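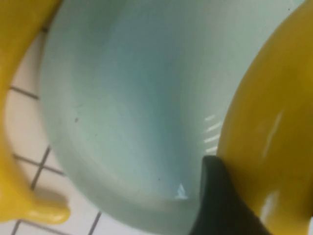
Wrist-only policies: our results after a month of bowls
Posted in: Learning and Control > Methods

pestun_lab
Long post, sorry, I'm excited about this one! We've been working on a question at Pestunthorpe that I know has come up here before: how much does a policy need a second, fixed view of the workspace if the wrist camera gives it decent close-up views? Our setup is one arm, parallel gripper, small camera at the wrist, household objects handled down at floor level on plain white tile. The mint bowl is the one everybody in the lab has a favorite failure story about.

What we did: 2826 demonstrations, all teleoperated, same arm throughout. We trained two policies on them. One gets the wrist view plus a fixed overhead view. The other gets the wrist view only, but with a short history, so it sees the last few moments and not just the current one. Same network size, same training budget. Then 30 trials each on objects from the training set and 30 trials each on objects it never saw.

The result I want to talk about: on the training objects the two came out level. On the new objects the wrist-only policy with history did better, and the gap was big enough that we reran the whole thing from a fresh seed to make sure. Same story the second time. I did not expect that at all.

My guess is that the overhead view lets the policy memorize where things tend to sit. Take it away and it has to look at rims and edges up close, and a rim is a rim whatever the object is.

Happy to answer anything. The writeup is still in draft, I'll put it in this thread when it's readable.

gridsquare
Love this. Two questions. How long is the history, and did you try the overhead policy WITH history? If one has memory and the other doesn't you've changed two things at once.

pestun_lab
Fair hit. The history is two seconds. We did run overhead plus history, but only on the training objects, and it made no difference there. The new-object version is the obvious missing cell in the table and it's next on the list.

kasen_user_04
I'd go further than gridsquare. Without that cell I don't think you can say anything about the overhead camera. What you have is "memory helps on new objects," which plenty of people would have bet on. Nice result, wrong headline.

pestun_lab
I think that's a bit harsh but I can't say it's wrong. If memory was doing all the work I'd expect it to help at least a little on the training objects and we saw nothing. I'll grant you those trials were close to the ceiling for both, so there wasn't much room for it to show.

kasen_user_04
Right, that's my point. Ceiling effect. Make the training-object test harder and see.

Lawal_bench
Coming at this from the hardware side. What do your close-ups look like in the last bit of the approach? On our rig (different gripper, similar wrist mount) the object fills the view before contact and the policy is pretty much flying blind. A big smooth bowl has to be the worst case, it's one color with nothing to lock on to.

pestun_lab
Look at the one up top. The bowl takes up most of the view and it's a bit soft, the finger is against the inside of the bowl at lower right, and you still have the rim curving down the left side with tile showing past it. Bright yellow plastic on both sides too, which gives a strong color boundary. So there's more to go on than you'd think. I was worried about the same thing before we started – smooth and matte sounded like a recipe for trouble.

Lawal_bench
OK, that's better than ours. The grout lines must help as well? Nice dark lines on white, tilted against the bowl edge. I'd be suspicious of those if I were you. A policy could easily learn to read the floor.

pestun_lab
Ooh, good one. We haven't controlled for the floor at all. Every demo and every trial was on that tile.

tansy_and_wire
Then "generalizes to new objects" should come with "on the same floor" in very large letters. I'm not being snarky, I like the work. We got burned by exactly this at Vustside. Trained on one surface, lovely numbers, moved to a gray mat and it fell apart. Took us until October to admit what was going on.

gridsquare
What about glare? I can see stripes on the right side of the bowl that look like a ceiling light reflecting, and a small bright spot down near the finger. The yellow stuff is even shinier. Those move when the camera moves, so they'd mess with anything that tracks features.

pestun_lab
We left all of that in on purpose. No glare masking and no special lighting. I pulled 293 clips where I could see strong highlights and trained once without them, and the policy got worse on shiny objects, which made my week! I wouldn't lean on it too hard, it was a single run.

kasen_user_04
Single run, but I'd read a whole paper on that. More interesting to me than the camera comparison, to be blunt.

tansy_and_wire
Seconded. Though check whether removing those clips also removed most of your shiny objects. If it did, you've just shown that less data on shiny things makes you worse at shiny things.

pestun_lab
Ha. Ouch. Yes, it would have taken out a good share of them. I can drop a matched number of non-glare clips of the same objects and compare.

Lawal_bench
If you want a second floor, I have a cheap roll of dark vinyl and an arm that's free most evenings after 6. Send me the checkpoint and the trial protocol and I'll run your new-object set, as long as I can find similar objects. Different gripper though, so expect it to be ugly.

pestun_lab
Yes please!! Sending you a message now. Plan for me, in order: overhead plus history on new objects, a second floor, the matched glare comparison. I still think the wrist-only result holds up.

kasen_user_04
I still think it's the memory. Post the table when you have it, I'll happily be wrong.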